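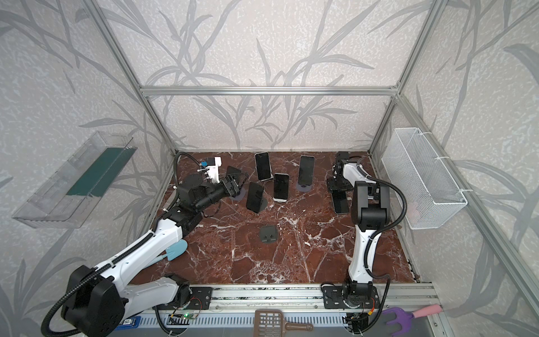 Bralby Institute of Technology – Department of Mechanical Engineering, Robot Upkeep Group

Research > Working papers > Robot cells

3. Setup and upkeep of the cell

3.1 Frame and work surface

All of the work in this paper was done in one cell, which we call Flirnby. It is an open enclosure built from aluminum bars, with a front rail that carries both arms (Figure 1). Each arm stands on its own black mounting plate. The plates are bolted to the rail, and the rail is bolted to the frame, so a loose bolt at either level shows up as an error at the gripper. We treat the rail as the reference for the whole cell. Every measurement given in Section 4 was taken from its near edge.

The walls are lined with leaf-patterned wallpaper, pale gray with darker gray leaves. The work surface has a red-brown marble pattern with white veins. Both were in place before the study began and neither was changed during it. We mention them here for one practical point: the wallpaper gives a reader of the recordings something to check against when a bar has shifted. A bar that has moved a few millimeters is hard to see by itself, but a leaf that used to clear the bar and no longer does is easy to spot in two stills laid side by side.

A horizontal bar crosses the back wall. It stiffens the frame against side loads when both arms speed up in the same direction. In an earlier build the cell had no such bar, and the back posts moved enough to disturb calibration within a single shift.

3.2 Fixtures and loose items

Fixtures on the walls were kept few. A clear plastic shelf tray hangs on the left wall and a white wire mesh basket on the right, fastened with white cable ties. Cable ties were a deliberate choice. They can be cut in seconds if an arm gets caught in the mesh, and a replacement costs almost nothing. After each month of running we pull on the basket by hand and replace any tie that has stretched.

The main task during the study was the handling of smartphones, some propped upright and some laid down, together with small stands. Other items such as plastic scoops and hand tools were kept within the cell for other tasks. Loose items matter for upkeep more than we first expected. A handle that ends up under an arm link can lift or drag when the arm moves, and the load on the joint is then logged as if it came from the task. Of the stoppages described in Section 3.5, several began in this way. Our rule is now that the operator looks along the full length of both arms before enabling them, and does not look only at the area near the grippers.

3.3 Cables

Black corrugated cable runs along the outside of each arm. It is the part of the cell that needs the most care. If the slack is too short, the cable pulls at the elbow when the arm folds back. If it is too long, it droops into the work area and can brush against anything standing upright. Nassar set the slack by moving each arm by hand to its furthest reach and then to its tightest fold, and marking the cable at both points with tape. The slack was then fixed between the two marks.

We found that the setting drifts. Cable that has been bent many times takes on a curve and no longer lies where it was put. The marks were checked every morning at 8:30 with the power off, and the cable was reseated if a mark had moved by more than the width of the tape. Reseating takes a few minutes for each arm – longer for the left one, where the cable curls around the lower housing and has to be fed back from below.

3.4 Wiring at the base

Small circuit boards sit low down at the arm bases, with thin red and black wires. This wiring is more exposed than we would like. Long objects on the rail or in front of it can snag a wire, and the short handles of some of the task tools are just the right height to do so. Gavalas suggested a cover, and a version cut from sheet plastic was tried for part of December. It trapped dust and made the connectors hard to reach, and it was taken off again. We now rely on a visual check. The person on duty looks at the wires and at the board light before each run, then presses each connector home with a fingertip.

Figure 2 gives the layout with both grippers brought in toward the phones, which is the position where clearance between the arms is smallest and where we do the clearance check.

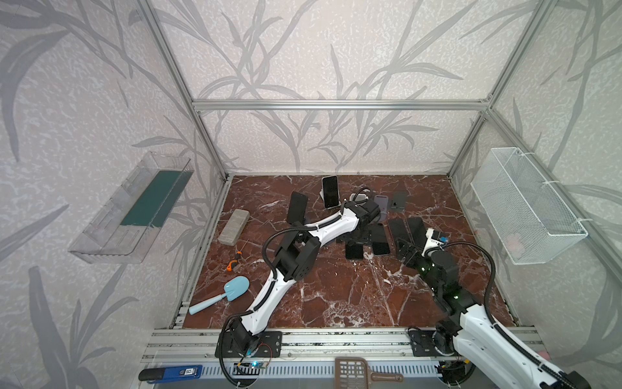
The check itself is simple. Each arm is moved at low speed through the last part of its approach while the other is held still, and the operator watches the elbow and the wrist for contact. The roles are then swapped. If there is any contact, or if a cable touches the other arm, the run is put off until the cause has been found. We do not correct clearance problems in software alone, as this tends to hide a plate that has begun to turn on the rail.

3.5 Records and stoppages

The upkeep log covers 3859 runs. In that period the cell was stopped 26 times for a fault that needed a person to reach inside. Cable position was the most common cause, followed by loose items under an arm. A mounting bolt had worked loose in 2 of the stoppages, both on the right plate. After the second of these, at run 1338, we replaced the bolts on both plates and marked each head with a paint line across the joint. No further movement was found.

The log was kept on paper at the cell and typed up at the end of each month. Entries made by different people were not always worded the same way, and some early ones give only "cable" or "bolt" with no side. Where the side could not be recovered, the entry was counted toward the total but left out of the comparison between left and right arms in Section 5.

Related working papers
Cable slack settings for table-mounted arms (Nassar)
Paint marks as a check on bolted plates (Gavalas and Nassar)
The Brutusetti log format: notes for new users
Iyer Workshop on small robot cells: program and papers

Last updated: December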